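Pick and place from hand-held gripper demos: does the room matter more than the number of demos?

Posted in Manipulation / Learning from demonstration 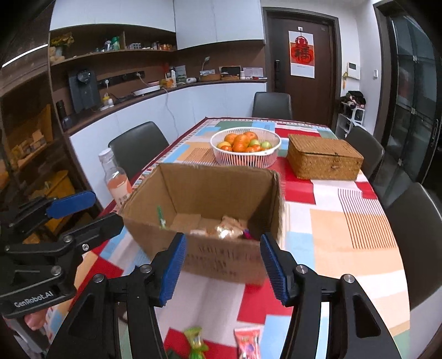 Original post

mtehrani, 7/20/26
Hello all. I want to share one result and ask for your criticism. We trained the same policy two times. Set A has 4000 demonstrations, all recorded at one table. Set B has only 667, recorded in many different homes. The task is the same: take small snack packets and candies and put them into an open cardboard box. We tested both policies in 3 homes which are in neither set. Set B was better in every one of them. On the table of set A, of course, A was better.

My reading is that the policy from set A has learned the tablecloth and the box position too well. A patterned cloth with red, white and green patches is difficult if the training has only one plain surface.

Replies

llinos_p
Nice, but you changed two things at once. More homes usually means more people holding the gripper too. How many operators in A?

mtehrani
One operator in A, 5 in B. You are right, I should have written this in the first post.

llinos_p
Then I don't think you can say it is the room. One person has one habit of approach, always the same angle, and the policy copies it.

RogelioL
I disagree with Llinos a bit. In our Dromton runs we had one operator and changed only the tables, and we still got most of the gain. Crinkly wrappers were the hard case for us, especially the clear ones. Did you split the results by object?

mtehrani
Not yet. From my notes, wrapped candy was fine in both. Soft packets failed more with A, often because the fingers closed too high. I will make the table per object this week.

abbas.b
Please also report where the box was. If it was always between the fingers at the start of the recording, this is an easy hint for the policy and the placing part tells us little.

mtehrani
In A the box was always in the same place. In B it was free. So this is a third difference, I admit it.

llinos_p
So operator, room and box position. I would take 667 from A at random first, then fix the operator. Same training steps for both, please.

mtehrani
Agreed. Firouzeh has started the smaller A run already. I will post the numbers under this message.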